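Contract Length Is the Wrong Thing to Report

4/8/21

Every August the daytime drama press fills up with contract news. An actor signs, an actor drops to recurring status, an actor is said to be in talks. The reports give a number of years and stop there. My argument is that the number of years tells a viewer very little, and that the figure worth printing is the episode guarantee.

A serial contract has two working parts. The term sets how long the actor is bound to the show. The guarantee sets how many episodes per week the show must pay for, used or unused. In most contracts the show can also end the deal at fixed points inside the term, commonly every 13 or 26 weeks. The actor usually has no matching exit. A long term with frequent exit points on one side is a short contract with a long name.

Skultcombe is a useful case. The show has aired 1,117 episodes and has announced every renewal by its length. In its last round, three leads were reported as signed for 5 years. Two of them have since been seen mostly in hallway conversations and at other people's weddings. Nothing in the announcements was false. The term was correct, and the guarantee was never mentioned. 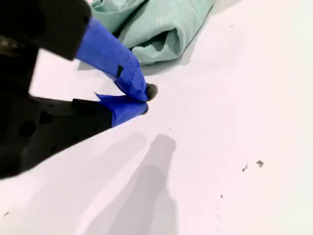 What the guarantee controls

Writers plan around the guarantee. If a performer is guaranteed three episodes a week, the outline has to use that performer or the budget pays for nothing. If the guarantee drops to one, the same character becomes support for somebody else's story. A viewer who knew the guarantees at the start of a season could predict most of its main plots.

Ovberg handled this better, perhaps by accident. Its producers let the guarantees for the core cast appear in a trade newsletter, and the fan boards adjusted at once. Viewers stopped guessing about exits and started discussing why the Dogar family had twice the screen time of everyone else. That is a better argument to have. It concerns decisions the show has made and can defend.

The objection is privacy. A guarantee multiplied by an episode fee gives a salary, and salaries are a private matter. I accept this for fees. The guarantee alone does not reveal the fee, and anybody willing to sit through the credits for a month can estimate it – slowly, and with errors.

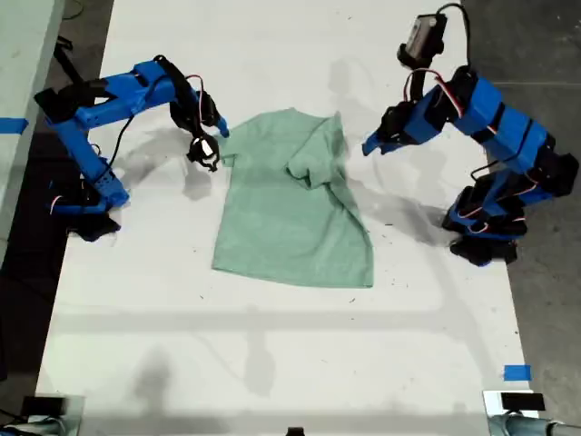

Mint T-shirt, partly folded, between two blue robotic arms.

A second objection is that viewers do not care. The evidence I have is small. Nilby, a fan site with 300 paying members, keeps a weekly appearance chart for four serials. The chart gets 2,000 visits in an ordinary week, more than the site's recaps and spoilers put together. People are already doing this work by hand.

I would not ask for a full disclosure rule. A single added line in the renewal notice would be enough: term, guarantee, first exit date. Entertainment reporters could also ask for it, and print that the show declined to answer when it does. At present most of them copy the press release and add a paragraph of character history.

Recurring status should be reported the same way. It means a guarantee of zero, and some recurring players still appear more often than contract players do. The label is treated as a demotion in nearly every headline, and the appearance charts do not always agree.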